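Gerkura Tenants' Association
Minutes, 17 Oct 2022

Present: Hildegard Bauerfeind (chair), Consuelo Aranda (minutes), 17 residents.

1. Laundry room contract
Clustico wants to replace the coin machines with card ones and says bills will go down. H. Bauerfeind asked whose bills. The letter gives no figures apart from a setup fee of $2,862, and the savings page is mostly adjectives. C. Aranda noted that Dirnix promised much the same in February, and the dryers still take three cycles to do a load of towels.

Dark loads were raised again. Residents on the third floor say black clothes come out with lint on them. The old filters were blamed – as they were last time.
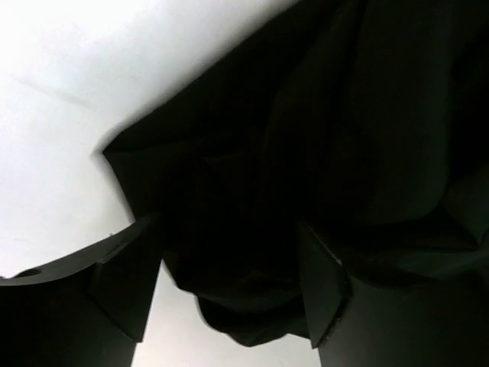 Who pays if a new card reader breaks?
The draft contract leaves that to the association after the first three months, and the members present did not care for it.

Motion to sign tonight: failed. C. Aranda to ask Clustico for real numbers in writing.

2. Radu Street gate
The lock was reported fixed. Two members doubted this. H. Bauerfeind will try it with her own key before the invoice is paid.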